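# Handheld gripper demos: does it matter that no robot was there?

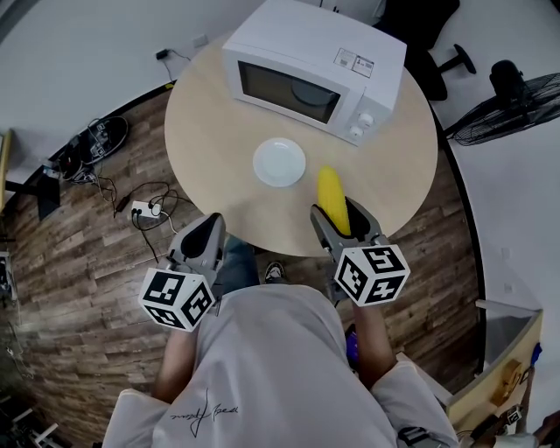

**Shazia Niazi**

I've been reading up on teaching robots kitchen chores from handheld gripper demos and I'm completely hooked! We have 300 demos of one task: corn, plate, microwave. My labmate says a policy trained on them won't carry over to our arm, as no arm was ever in the recordings. Is he right? And should I keep recording the same setup or start changing things now?

**Aitana Herrero**

He's half right, and it's a fun half to work on! What carries over is the path of the fingers, so your tracking has to be good. Those black-and-white marker cubes on the grippers give you position and angle, but only while the head camera can see them. Check for dropouts first, especially when a hand goes near the microwave door. Then run every path through your arm's reach limits and throw out the ones it can't follow.

On your second point, change things now. In our Galness tests we compared 400 demos from one room with 400 spread over several kitchens, and the mixed set did far better on a plate and table it hadn't met. I was so happy with that plot I printed it out.

**Iker Barrios**

just get more data, we had 2428 and it worked great

**Esperanza Campos**

Agree with Aitana. One more thing: with 2 grippers, check that both streams share a clock. Ours drifted (we were using Mallow to sync them) and the policy kept closing the left hand late. Took me most of December to find it, and fixing it was one line!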